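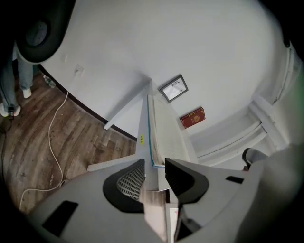 3.2 What stays on a desk

Small white desks turned out to be the most rewarding part of our study of home work corners. People put very little on them, and the few items that stay tend to be flat, light and easy to push aside. Books are the happy exception. A red hardcover with gold lettering, leaning against the wall under a small framed picture, gives a plain corner a clear focal point, and our readers picked out such books quickly when they sorted the 1213 desk photos. We were delighted by how well this held up across both rounds of sorting, the first in the Asik rooms and the second in the Trujillo rooms.

Search this journal Advanced search Go

Wall pictures pulled in the same direction. Where one hung close to a desk, people described the corner as "finished" far more readily — even when the desk held little else.
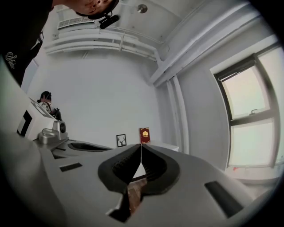
The effect was strongest with simple, dark shapes on a white ground, and it faded when several pictures hung together. Caldeira, who ran the second round, suggests that a single bold shape works as an anchor for the eye. We find this idea exciting and return to it in Section 4. Of the 100 people who sorted the photos, 41 named the wall picture before anything on the desk itself.

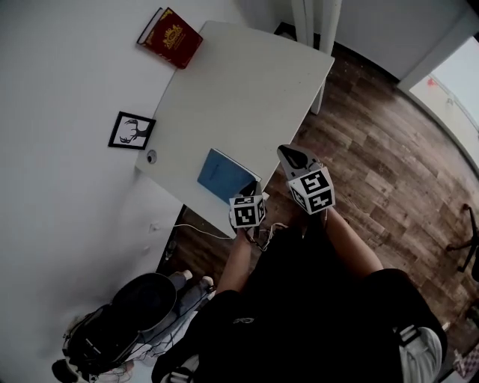
Figure 2. White desk with a dark red hardcover near the wall and a blue notebook toward the near edge.

Notebooks behaved differently from hardcovers. They were seen as things in use, and most people placed them in the "work" group without a second look.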